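Visit to Courtois, February

Four of us from the lab managers' group went out to Courtois, which does contract sample preparation and has been teaching robot arms some of its bench jobs. The visit ran from nine until a little after one. I took notes mainly for people who asked about cost of setup and how long the teaching takes.

Parking is behind the building. Sign in at the side door, as the front one is for deliveries.

Lorena Insaurralde met us and gave a short talk upstairs. The company started looking at automation when it took on the Damance contract, which meant the same small handling steps repeated all day. They had a quote for a dedicated machine but the customer changes tube and box formats too often. What they do now is have an operator perform the task through the robot many times, record every run, and train a control program on the recordings. The software for this is called Clelta and was written in house by Dagim Negussie and one other engineer.

Downstairs we saw two ways of showing a task. In the first room an operator takes hold of the arm and moves it directly. Faustine Delaunay demonstrated this with a tube rack. It is quick to learn and she had us each try it. The arm is lighter in the hand than I expected, but your own hands get in the way of the view, and small movements near the rack were hard for all of us. They use this method for coarse moves only.

The second room is for remote control. The operator sits at a desk with a hand controller and moves the arm from there. Faustine said most new people need three sessions before their recordings are worth keeping. A run with a long pause or a second attempt at a grasp is flagged and looked at later. Some of those are kept on purpose, so that the program has examples of recovering from a bad approach.

The task on the day was handling a pipette tip box. They had 235 accepted recordings of it and were aiming for 397, a number Dagim said came from a planning sheet and had no deeper meaning. Between runs the operator shifts the box and turns it to a new angle. He said early recordings had all been made with the box square to the table, and the trained arm did poorly with anything else.

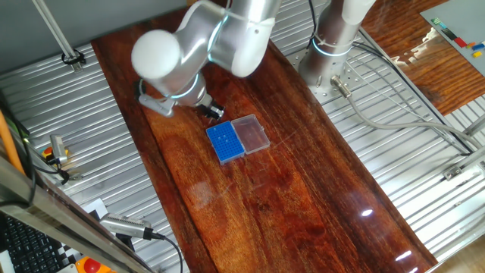

Tip box set at an angle under the gripper, lid open, with the small camera on the wrist.

Jacqueline Besson asked about gloves and spills. Courtois does no live sample work in this room, and wet tasks are practiced with water first. I asked about operator fatigue. Sessions are kept to some 16 minutes, then people swap, and Faustine finds that the recordings get sloppy beyond that.

We did not get to see the Erkidska line, which was down for a parts change. Odette Joly has been promised a separate visit and will pass on the dates.

Lunch was sandwiches in the upstairs room. Anyone wanting my full notes, including the list of setup costs Lorena read out, can ask me at the next meeting.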